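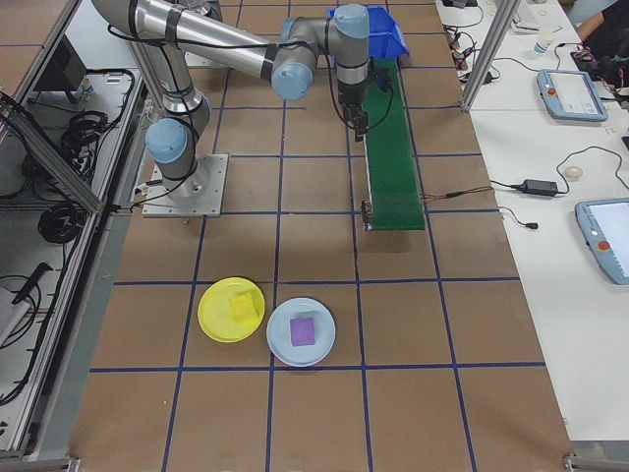

1/9 Notes from the Malham open day, February 2022. The integrator is Istero. I went for the two-arm handling cell and skipped most of the talks. Posting what I wrote down, in case it is of use to anyone else specifying a small bench cell.

2/9 Setup is two light arms on one table, sharing a short belt and a bin. Each arm has its own pendant. Cell logic runs in Prandura, which I had only used for palletizing before. Istero says the port took 33 days, most of it spent on handshakes between the two controllers.

3/9 Parts are foam blocks. Foam is forgiving on grip force and awkward on release. Grip too hard and the block springs off one finger when the jaws open. They had tuned opening speed instead of force, and I would have started at the other end.

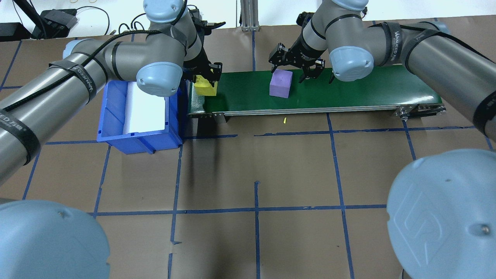 4/9 Belt zones. The left arm works the end next to the bin, the right arm works the middle. One arm can be on yellow at the end of the belt while the other sits open over purple. The overlap between zones is a software interlock with one token. No token, no descent. Simple, and easy to read in the log.

5/9 Numbers as given on the handout: 241 cycles in the morning session, 2 stops. Both stops were put down to a missed part at the belt sensor. I asked for the log and was shown it, including the retries, which the handout leaves out. 88 retries. I would print that figure next time.
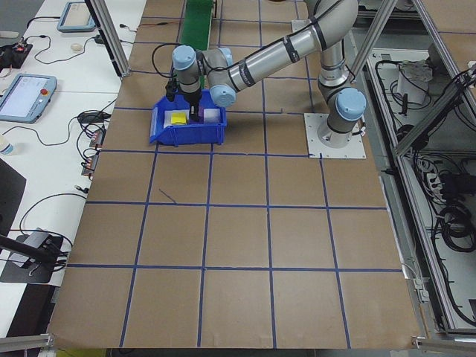
6/9 Our own line at work has the opposite problem. We pick from totes with a suction cup, and anything near a wall costs us a second approach. I asked Istero how they handle clearance with fingers. Their answer was to plan the finger envelope first and the part second. It makes sense when the gripper has to go down between a yellow block and a white one in a bin that size – there is not much room on either side for a lazy approach vector. Going to try the same ordering on our totes.

7/9 Cable routing is external, along the links. Fine for a demo bench. For production I would want to see the wrist run through its full range with the slack measured, and I said so. The reply was that a dress pack is quoted separately.

8/9 The tape grid is for people, according to the engineer on the stand. Operators call out a cell when they move a fixture and someone else enters the offset. Cheap. The tape is not dead straight, so do not calibrate from it.
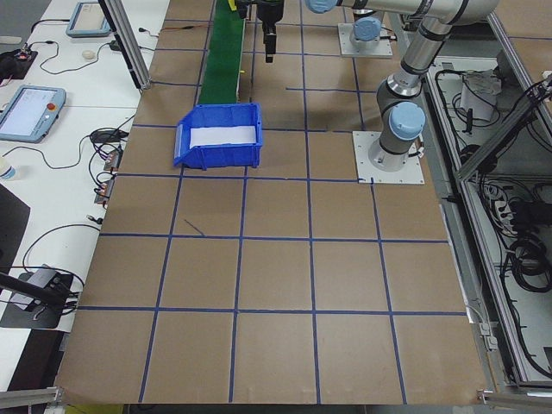

Blue bin below the end of the belt, white liner inside. Bases on the right.

9/9 Open questions I sent to Istero afterward: token timeout when one arm faults mid-descent, and whether Prandura can log the jaw position at release. The Orbán people on the next stand claim their controller does the second one already. I have not seen it run. They are demonstrating in October and I have signed up.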